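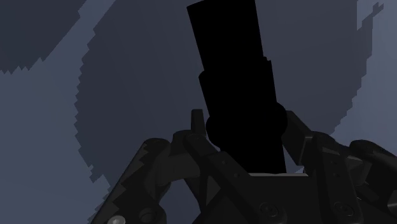 ## Niltstead branch library – walk-through checklist with comments

Date: March 28, 2025
Walked by: Caradog Kneath
Also present: Abena Agbenyega (mornings only)
Last walk: January

Ratings are OK, FIX or ASK. I have used ASK a lot this time. If the only proof a thing works is a person telling me it works, it gets ASK.

### A. Ways in and out

- [x] **Front doors open fully from inside.** OK. Both leaves. Tried them with the book return trolley parked where it always gets parked.
- [ ] **Rear exit clear.** FIX. Six feet of folded chairs against the wall, and the door will open, but only to the point where a thin person gets through. The January sheet says "cleared same day." I can believe it was cleared that day.
- [x] **Exit signs lit.** OK.
- [ ] **Ramp handrail tight.** FIX. The lower bracket moves when you lean on it. The contractor's note calls this "within normal play." I'd like to know whose normal.
- [ ] **Ramp surface.** ASK. The anti-slip strips are worn smooth in the middle. Brultuldale Property Services say the product lasts a decade. It has been down a lot less than that.

### B. Fire

- [x] Extinguisher by the front desk: pin in, gauge in the green, tag current. OK.
- [ ] Extinguisher in the staff room: gauge fine, tag missing. ASK. Ruby-Lee Ellery remembers the tag being there after the last service. The service company has been asked for its copy.
- [x] Alarm panel shows no faults. OK.
- [ ] **Alarm heard in every room.** ASK. The log says "tested, all areas." It doesn't say who stood in which area. With the study room door shut I doubt you'd hear much, and people go in there with headphones on. I want one person in the study room and one in the basement at the next test, and both names written down.
- [ ] **Fire doors close on their own.** FIX. The door to the basement stairs stops 2 inches short of the latch. A wooden wedge was on the floor beside it. I took the wedge away, as I did last time.

### C. Shelving

- [x] Wall shelves in adult fiction: fixed, no movement. OK.
- [ ] **Free-standing shelves in local history.** FIX. Bay 3 rocks. The top shelf holds the bound newspapers, the heaviest things in the building. Move them to the bottom before anyone talks about shims.
- [x] Kick stools: wheels lock under weight. OK, all of them.
- [ ] **Children's corner book bins.** ASK. Sold to us as tip-proof. I pushed one with a knee and it tipped. Perhaps it is tip-proof when full.

### D. Electrical

- [ ] **No extension cords in permanent use.** FIX. One behind the public computers, feeding a second one. The plan to add outlets has been "in progress" on every sheet I have read.
- [x] Cord covers flat and taped. OK.
- [ ] **Staff room kettle and microwave.** ASK. Test stickers present, dates rubbed off. A sticker with no date tells me somebody owns stickers.
- [x] Breaker cupboard shut and labeled. OK. Labels match, as far as I could check without cutting the power to people's homework.

### E. Basement

- [x] Stair lights, top and bottom switches. OK.
- [ ] **Damp.** ASK. The meter Duygu Kırmızıgül borrowed read 60 near the drain. Nothing on the meter says 60 what. The smell is more use to me, and it's worse than January.
- [ ] **Storage off the floor.** FIX. Cartons of withdrawn books are sitting straight on the concrete by the sump. Pallets were approved.

### Actions

| Item | Who | Done? |
|---|---|---|
| Rear exit, move chairs and mark the floor | Ruby-Lee Ellery | |
| Basement door closer | Brultuldale | quote in, $588 |
| Newspapers down to bottom shelf | Abena Agbenyega | started |
| Alarm test with people in named rooms | Caradog Kneath | |
| Missing extinguisher tag | Ruby-Lee Ellery | asked |
| Handrail bracket | Brultuldale | disputed |

On the door closer: I'd want a second quote before paying that. The part was described to me over the phone as "basically a spring."

Please don't tick anything on this sheet from memory. Go and look at it, then initial it.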